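Workshop tips: teaching a pair of arms to tidy the bench
Posted 05/04/2026 by Bijan Bakhtiari
Filed under: Workshop, Small jobs, Patience

I've been meaning to write this one up since December, when we first began showing the arms how to clear up after us. The job is capping marker pens. You drive the two arms by remote control, they copy what your hands do, and each go is saved so that the arms can learn from it later. It sounds simple enough, and it is, once you've made all the mistakes I'm going to tell you about.

Set the table out before you sit down at the controls. I like the pens in a neat row with the caps close by, and the bigger things (a plant, a glove, a couple of little garden tools) left lying where they'd normally lie. A bare table teaches the arms to work on a bare table, and whose bench looks like that? 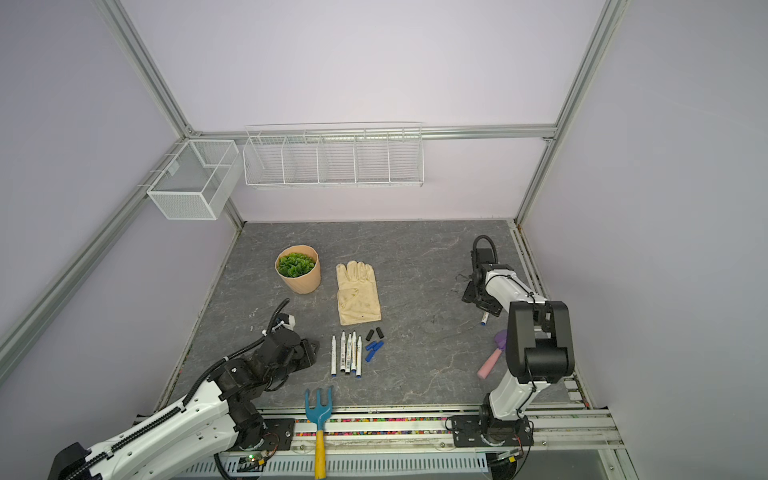

Siobhan at Zelonberg wrote in after my last page to say she always starts beginners with the pens and caps on their own, and only brings in the clutter once they can do the job without holding their breath. She finds they snatch at things otherwise, and the snatching gets saved along with everything else.

I think that's very sensible for the person learning. My own habit is to let people practise on a clear table with nothing being saved, for as long as they like, and then put the clutter back before we begin properly. The practice goes in the bin, so no harm done.

Now, the grip. Close the fingers slowly and stop as soon as the pen is held. New people squeeze and squeeze, in the way you might grip a steering wheel on ice, and the pen twists round. Take hold of the barrel low down and leave the cap end well clear. If it's leaning, put it down and pick it up again – a crooked start only gets more crooked when the other hand comes over to help. 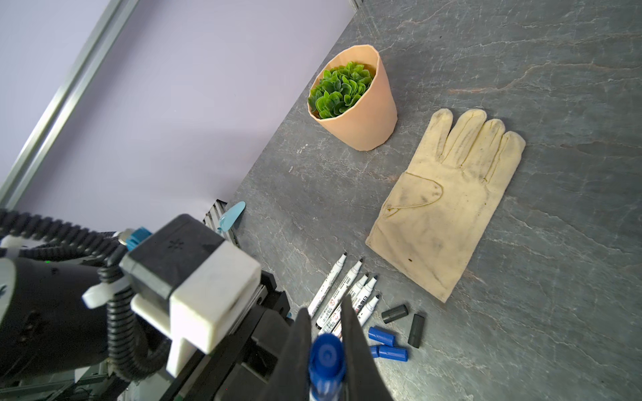

Pause for a moment once you've got hold of something. Count to 3 in your head if it helps. I don't mean a long rest (please don't go and put the kettle on with the saving still running, as I have done), only enough of a stop that one movement is clearly finished before the next one starts.

Use the wrist views for the fiddly bits and the wide view for getting from place to place. At Dilanmont they taught me to look at the wide view first, every single time, and I still mutter it to myself. When you're peering closely at one pen it's very easy to forget where your other elbow has got to! 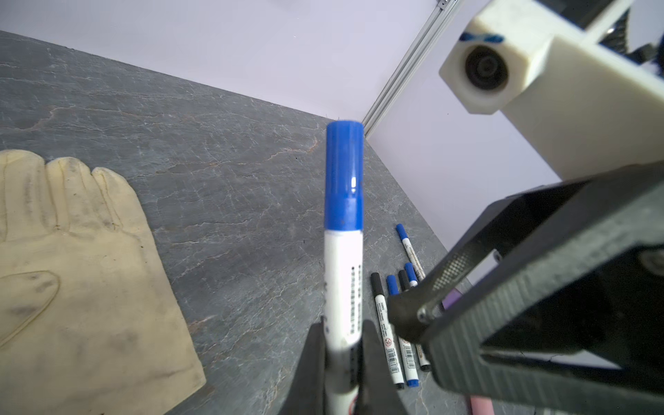
Keep your mistakes, too, if you put them right neatly. A dropped cap picked up again in a calm way is a useful thing to show. A dropped cap chased across the table is another matter, and I throw those out the same evening while I still remember which they were. Out of our first 400 goes I kept 300, and looking back I was still too soft.

Shift things a little between goes. Turn the caps, slide the pens along, start with a different one. We keep a plain notebook called Gazi by the controls, for no good reason at all, and write down what was moved and who was driving. Do swap drivers, by the way. Everybody has their own way of reaching, and your shoulders will thank you for the rest. 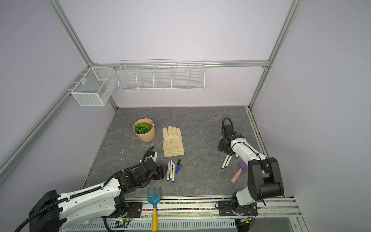
Both arms over the table, with pens on either side.

Last of all, wipe the table and gather up stray caps before you switch off, and move the arms to their resting place gently, by the controls. Our saved goes are at 882 now and I'm told the next job is putting the pens away. I'll write that up when I've got something worth passing on.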